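Robot arm build thread, part 9. Kettle's on, it's Wednesday evening, I'm in the back of the Fidton workshop and I have things to say about wrists. 🧵

For anyone new: this is my two-armed homebrew, project name Barneo. Two arms, a gripper on the end of each one, a small camera at the wrist, another camera up top looking down over the whole lot. I've been at it since last September and it has eaten every free weekend I own.

1/ Big news first. The wrist camera is finally talking to the same computer as the head camera, on the same clock! I had been running them on two machines like an animal and lining up the recordings by hand afterwards. Never again.

2/ The trick was boring. I was starving the USB bus. Moved the wrist cam onto its own card, dropped the exposure from auto to manual, and the stutter went away. 1,713 images in a row without a gap. I made a noise that startled the guy at the lathe.

3/ Okay, so what do you get when you bolt a camera that close to a fingertip? Lots of fingertip! And then whatever happens to be past it, very big and very smeary.

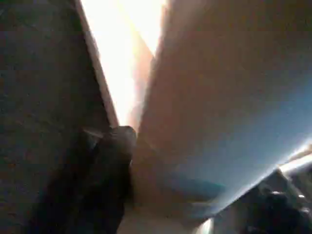 Wrist cam, finger heading up to where two surfaces close in on each other. The bright bit in the gap is completely blown out.

4/ See how soft that is? Part of it is motion blur and part of it is me being cheap about the lens. I set the focus for a hand's width away and then spend all day working much closer than that. Classic.

5/ The blown-out gap bugs me more. The software hunts for edges, and with strong light pouring through a slot like that it either finds a gorgeous crisp edge or it finds nonsense. I've seen it go both ways on the same move.

6/ Things I've tried for the glare so far: shorter exposure (helps, but then the dark side turns to soup), a strip of matte tape on the finger (fell off), moving the lamp (works great until I bump the lamp). If you've got a wrist cam and a trick for this, my replies are open and I am begging.

7/ Somebody asked last time what the wrist mount is made of. Printed, version six. Versions one to four cracked at the same screw hole. Version five was perfect except I'd mirrored it, so it fit beautifully on an arm I don't have. File for version six is in the Jekadcombe folder with the rest of the build, the one ending in "really_final."

8/ Weight matters out there at the end, by the way. Camera, bracket and screws come to 179 grams together, and I could feel the difference in how the arm settles after a fast move. Retuned the last two joints and slowed everything down a notch. It's fine now. Mostly.

9/ Now for the two-handed stuff, which is the whole reason I built a second arm instead of taking a vacation. Holding a thing with one gripper and working on it with the other sounds easy until you try to tell a computer about it.

10/ Awkward shapes are the best teachers, I've decided. A box lets you get away with murder. Give it something with a hub and long tubular legs going off in every direction and all your sloppy math comes out to say hello.

11/ So with a shape like this, one finger goes on the flat underside of the hub, near the foot of a leg, and the other goes to the bottom of the long pole. Two contact points, fairly close together, with all that length swinging around further out. It's a lever, and I forget it's a lever every single time.

12/ Also please admire the black plastic sheet. Wrinkly, shiny, draped right over the front of the table. White plastic on black plastic is a lovely easy contrast for the head camera. The creases throw reflections, so now I have a filter for creases. I wrote a filter for creases, you guys.

13/ Cables next. They run along the top of each arm toward the gripper, and the left one has a big loop in it. I want that loop! Without slack the wrist can't make its full turn. Too much slack and it wanders across whatever the head cam is trying to look at. I shortened it twice and lengthened it once. More clips are on order from Dreßler, which is my third order this month, and I think I'm keeping that shop alive.
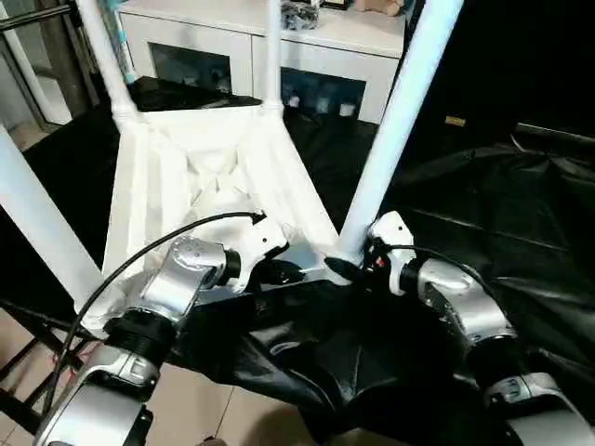
PART 10, WHAT'S NEXT

14/ New lens for the wrist, one that focuses up close. Up to 356 dollars on the build this month already, so it may have to wait for the next paycheck.

15/ Softer fingertips. I've got two kinds of rubber to try and a strong opinion about neither.

16/ Then cable clips, then a proper lamp on a proper bracket. Back on here when the clips show up.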